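September, late evening

I came back from the meeting at the chapel of Arnaud with a headache and with my shoes full of mud, and I could not sleep, so I write.

The matter was the procession again. For as long as anybody in Wasent can remember, the statue of the saint goes out by the west door, down the lane, over the little bridge and up to the spring, and there the oldest family of the hill opens the gate and the priest blesses the water. Now the diocese wants to join our parish with the one of Cesteo, and the new parish priest has proposed that the two processions become one. One day, one road, one statue in front and the other behind. The letter was read aloud to us at seven o'clock. It was a polite letter. It said that the old forms would be "respected as far as possible", and I saw several people write down these words, as I did.

I must be fair to him. He has two churches and one car, and last year he walked both processions in the same week with a bad knee. He does not understand why people who say the same prayers cannot walk behind each other. I think that if I had come from another place I would not understand it also.

But the road is the difficulty. The procession of Cesteo goes along the main road to the market hall, where it is flat and there is space for the brass band and the prams. Ours goes by the lane, where two persons can hardly walk side by side, and this is exactly what my mother loved about it, that you had to wait for the one in front of you. If there is only one road, it will be the flat one. The spring will then be blessed "on a separate occasion". Everybody in the room knew what this means. A separate occasion is six people and a dog in the rain.

The family who keeps the gate was sitting on the second bench, all together, in their good coats. They did not say anything for the first hour. Then the grandmother stood up and asked only one question, who will hold the key. The priest answered that the key can stay where it is. She asked, and who will knock. He did not know that somebody knocks. It was very quiet then. I felt sorry for both of them. It is three knocks, and the family answers from the other side with the first line of the hymn, and only after this the gate is opened. It is written in no book. How could he know it, if in his first year he was walking at the back with the knee?

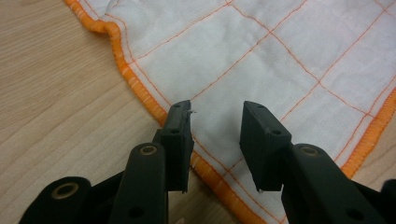 Marloes Van Damme remarked, from her place near the stove, that a custom which is not written down belongs to whoever has the loudest voice, and that we should be ashamed to have left it so long. She had made a list during the discussion, on the back of the hymn sheet: who carries, who knocks, who sings first, what is done when it rains. She read it out and already there were three quarrels. One man was sure that the bearers change at the bridge. His own cousin was sure that they change before the bridge, at the stone cross, and that changing on the bridge is bad luck. I have carried 8 times and I would have said after the bridge. So perhaps she is right.

There was also the question of money, which I had hoped would not come, but it came. The roof of the chapel must be repaired, and the diocese will pay for one chapel only out of the joined fund. The people of Cesteo have 46 families who give every month. We have fewer, and almost 60 names in the book of the dead for whom a mass must be read each year. Somebody said that the dead do not pay for tiles. It was said as a joke, but the wife of the organist left the room, and her husband had to decide if he goes after her or stays for the vote. He stayed, and then he went.

We did not vote in the end. It was agreed that a letter goes back, which thanks the priest, accepts one common mass in the morning, and asks that the walk to the spring stays on its own day and on its own road. I was asked to write it since I have "the good handwriting". I believe they mean that I have the time. I have started it twice already. The first one was too proud, it sounded as if we were a kingdom. The second one was too soft and you could have answered yes to it and changed everything the same.

Afterwards I walked home by the lane, to see it. The moon was nearly full and I did not need the torch. I stopped on the bridge and tried to remember with my feet where we changed, because my head is not reliable for this. When you have carried, the left shoulder remembers. I think it was after the bridge, some steps up, where there is a flat place and you can put down the poles for a moment. But in my father's time the path was different there, so perhaps his shoulder would say something else.

I thought also of Gendgate, where my aunt lived. They gave up their procession when I was a child. There was no letter and no meeting about it. One year it was raining very hard, the next year the priest was ill, and the third year no one took out the banners. My aunt told me that she ironed her white collar every one of these years, and hung it on the door of the wardrobe. She was not an angry person. She said only that she would have liked to be told.

I should put this in the letter, perhaps, but without the collar. It would be too private, and she would not want that the bishop reads about her ironing.

For tomorrow: ask the grandmother if I may come and write down the words at the gate as she learned them. Bring her something, not cake, she has sugar. Ask the cousin about the stone cross, but when the other one is not there. Find the old parish magazine with the photograph of the bearers, I believe it is in the box under the stairs, with the candles.

It is past midnight now and the wind is getting up. I left my shoes outside and will have to go down for them.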